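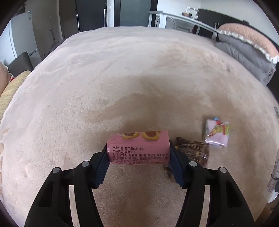

Pramila says you can't call it dinner if you eat it in bed, but Pramila was asleep in Skisten, 400 miles away, so I called it dinner.

I'd been in the apartment nine days and still had no table. What I had was the big fluffy blanket and whatever Kazuhiro had stuffed into my bag at the station. Cookies, mostly! The pink pack was the one I kept picking up and putting back. I can't read a word of Chinese, so I sent the ingredients to Tín downstairs (he can, a bit – he had two years of it in school) and he wrote back, "Flour, sugar, eggs, cocoa. Also they're cat paws."

Cat paws! I sat there in my socks, feeling weirdly fond of everybody.

Then he knocked. He had a folding chair under one arm and a pot of tea in the other hand, and he looked past me at the bed and all the snacks.

"Is this a bad time?" he said.

"It's dinner," I said, and moved the blanket over so he could put the tea down on the floor.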